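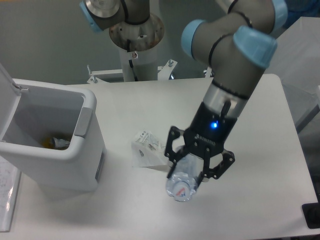 Chapter 3
What Does a Bottle of Water Cost?

Shop prices look like facts. They are printed on a shelf label, they scan at the till, and most of us pay them without a second thought. This chapter asks you to be harder to please.

Take two brands of still water, Flilow and Zundham. Suppose a small bottle of Flilow sells for 30 pence and the same size of Zundham for 90. The usual account says that buyers of Zundham must value it more. Perhaps they do. But all the till records is that they paid, and people pay for plenty of reasons – thirst, habit, a shop with nothing else on the shelf. 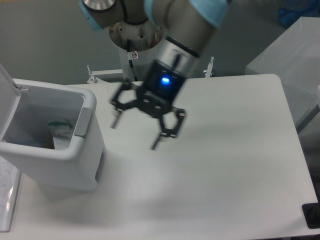
Figure 3.1 A gripper with its fingers open over a white table.

Wanda Mercado put the usual account to the test in the town of Kornaleo. She asked 811 shoppers why they had chosen their brand. Most said taste. She then gave them both waters in plain cups, and few could pick out their own. Supporters of the "value" view replied that taste was never the point, which is a convenient thing to say after the results are in.

Her study has faults too. It was run in October, outside one shop, and people stopped on a pavement tend to say whatever gets them home. We return to this problem in Section 3.2. First we need to be clear about three words that are often muddled: cost, price and worth.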